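Slide 4 – Packing light for the Karkside trail

Okay, my favorite part! Ask who has ever carried too much up a hill. Wait for hands.

Tell the Dreltby story – 14 miles, two pairs of boots, one very sore Digby Goodwin. Keep it under 2 minutes.

Main point: weigh everything at home, then take out whatever you didn't use last time. Socks stay. Always socks!

Slide 5 – Straps and seams

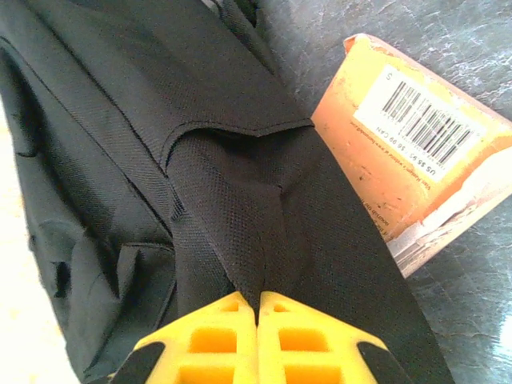

Black fabric bag, wide strap and stitched seam.

Tug every strap before you leave. Then questions.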